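Community Table at Kairys: where we are in March

Hi Pallavi,

Quick catch-up on the fruit side of the project, and it's mostly good news! We've spent $225 so far, nearly all of it on oranges and storage jars, and the Tastus kitchen is still letting us have the room for free (thank you, Erlinda, for sorting that out).

The weekly sorting is going so much better now that we do it on the big table by size. Small ones go to the kids' snack bags, large ones to the juice morning, and anything with soft spots gets peeled and used the same day.

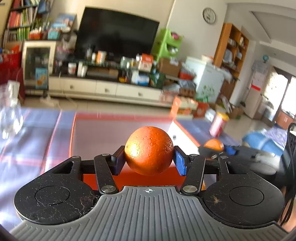
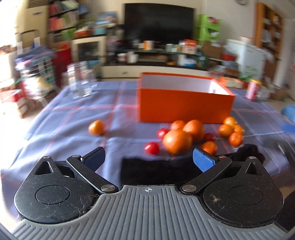 Oranges at the sorting table, with its plaid tablecloth.

We've given out 100 snack bags, which was the target for the whole spring, so I'd love to talk about raising it. Two things are holding us up: the second delivery from Jukavlow keeps arriving after lunch, and we need more shelf space (Trilok is measuring the hall closet).

I'll send the receipts once Oleksandra has been through them. Could you let me know if the shelves can come out of this grant?

Pramila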